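The Deputy Registrar of Dretelard
A short story 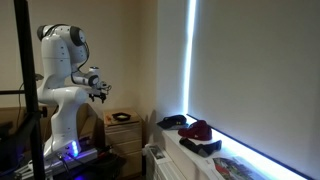 Chest of drawers, window side.

The Office of Undelivered Correspondence at Dretelard was established by the harbor authority in the years when the ferry still ran all winter, and it was never formally closed. Its duties were set out on a single printed sheet. The Office was to receive all letters that could not be delivered on the island, to hold them for the period required, to make reasonable efforts to find the persons addressed, and to report each October to the authority on the mainland.

Elínborg Juhl was appointed Deputy Registrar at the age of thirty-one. There was at that time no Registrar, the previous holder having retired to live with his daughter, and the letter of appointment stated that the senior post would be filled in due course. She signed for two keys and a rubber stamp. The inventory of letters in custody, completed in her first month, came to 2,524 items.

The rules on opening mail were strict. An item could be opened only by the Registrar, and only when every other means of finding the addressee had failed. The Deputy Registrar wrote to the authority asking whether a deputy might exercise this power while the senior post was vacant. The authority replied that the question had been referred. She placed the reply in the correspondence file and went on with the outsides of the letters.

A good deal may be learned from the outside of a letter. She learned the handwriting of a man who wrote every spring to a sister on Landside, the low eastern part of the island where the houses had been given up after the flood. He used green ink and wrote the name of the street in full, with the number of a house whose chimney was still standing in the reeds. She walked out to it once on official business and recorded the visit: no person present, no forwarding address, door swollen shut. The walk took most of an afternoon. She entered the mileage on the form provided.

The firm of Lauritsen, which sold rope and lamp oil and later sold nearly everything, agreed to put up a list of names in its front window. The list was changed on the first of each month. In this way 176 letters were claimed during her first four years, a result the authority described as satisfactory. People came in the forenoon with proof of identity. Several opened their letters at the counter, against advice. One woman read hers through, folded it along its old creases, and asked whether it could be put back. The Deputy Registrar explained that the Office had no procedure for receiving a delivered letter. The woman remained at the counter for some time, and the Deputy Registrar then accepted the letter on a temporary basis, under a heading she ruled in the ledger herself.

The heading was used again. By her tenth year it filled the larger part of a page. The annual report did not mention it, there being no line on the report where it could be placed.

The ferry company changed hands and was renamed Citis. The new owners reduced the winter service and then ended it, and the mail came by the fishing boats when it came. The authority moved to a new building and wrote to say that all undelivered items would in future be handled centrally. A collection was to be arranged. The Deputy Registrar tied the letters in bundles by year, labeled each bundle, and placed them in order beside the door. They stayed there through that winter and the next. In the spring she moved them back to the shelves, where the air was better, and reported that she had done so.

It was in that same spring that no letter came in green ink.

She noted its absence only in the sense that she left a space. The ledger for the period shows a blank line, neatly ruled above and below, between a seed catalog and a notice from an insurance company. When the following spring also passed, she wrote to the authority. Her letter, of which a copy survives, asked again whether a deputy might open an item. She described the item in question as one of a series, sender unknown, addressee not found, and stated that there was reason to believe the series had ended. She asked for a reply at the authority's early convenience.

The reply took seven months. It stated that the authority had no record of a Deputy Registrar at Dretelard and asked her to confirm the nature of the post. Enclosed was a form for this purpose, on which she was invited to state her duties in no more than 800 words.

The Deputy Registrar completed the form over several evenings. She set down the receipt of letters, the list in the window at Lauritsen, the visits made on foot, the arrangement of the shelves. Under Other Duties she wrote that certain letters had been placed in her care by the persons who had received them, that these persons came from time to time to ask whether the letters were safe, and that she had been able to tell them so. She then crossed out the entry and wrote it again in fewer words, as the limit required.

Under Grade of Post she wrote Registrar. She looked at the word until the ink had dried – it was a printed form, and there was no second copy – and did not change it.

The form went out with the morning boat. In the afternoon she took down the bundles for the spring months and drew from each the letter in green ink, until she had them all on the desk in the order of their arrival. She entered the time in the ledger and the authority under which she was acting. She washed her hands, since the rules required it. Then she slit the first envelope along the top, taking care to keep the stamp whole, and read the greeting, which was to a name different from the one on the outside.

She put on her coat and went down to Lauritsen before it closed, to have the name added to the list.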